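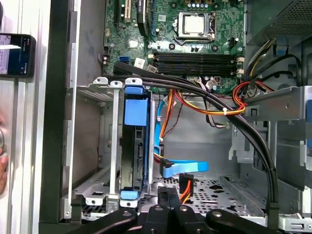
4.2 Drive removal

Of the bench chores we tried at Cemthorpe, taking the hard drive out of an office tower was the one people expected to be easy. It was not. Cables cross the space in front of the cage and they never hang the same way twice. A person pushes them aside without thinking – the arm has to be told, or shown. We ran 64 trials on towers from the Bloxham repair shop, operator present, case open, power off. 19 ended with a cable snag. In 9 the fingers closed on the cage instead of the caddy tab. Both counts are by hand (M. Jakubowski), video not yet rechecked.

Grip itself was less of a problem then we feared, see Figure 2. Plastic caddies give the fingers somthing to hold. Bare drives screwed to the cage were left out, no tool for it yet.

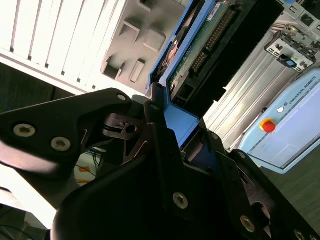
Figure 2. Hard drive in its blue caddy, held in the gripper.

Cropper's earlier Wukden tests used a bare cage on a table, no cables at all, so the numbers should not be compared directly. Putting the drive back in is a seperate matter – section 4.3.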